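How Students in Foltberg Choose Their Drinking Water
Zhuoran Ding

Background

The town of Foltberg has had a public water supply since 1883, when the first reservoir was built on the hill behind the Ionescu mill. The water is tested every month and the results are put on the council website. Even so, many students at our college buy water in plastic bottles. My project asks why they do this and what could change their habit.

Method

I prepared a short questionnaire with my supervisor in May and put it in the two college cafeterias. I gave out 300 paper copies and 189 came back completed. I also did a blind taste test on a Thursday at lunch time, using tap water and one bottled water from the campus shop. Both were kept in the same fridge overnight, so the temperature would not influence the answers. The cups were labelled Coranus and Diltow – these are only names I made up, so that nobody could guess which was which.

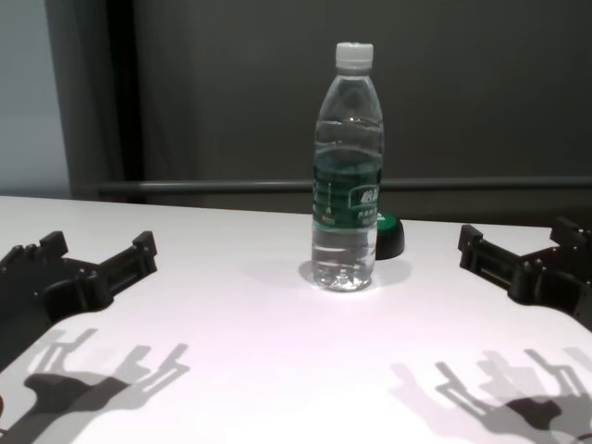
Results: Bottled Water

The most common reason for buying a bottle was convenience. Students wrote that they forget their own bottle at home, or that the fountain near the library has a long line between classes. Taste was the second reason. Some students described the tap water as having a "swimming pool" flavour, which probably comes from the chlorine.

In the taste test most people could not tell the difference, and several of them favoured the tap water. One student was quite sure that she was drinking the bottled kind and did not believe me until I showed her my sheet.

Limitations

The people who returned the questionnaire are maybe more interested in this topic than the others. I also did not ask where the students grew up, and I regret this, because two of them wrote in the margin that at home they always boil the water before drinking. For this reason I would add a question about family habits if the survey is repeated next year.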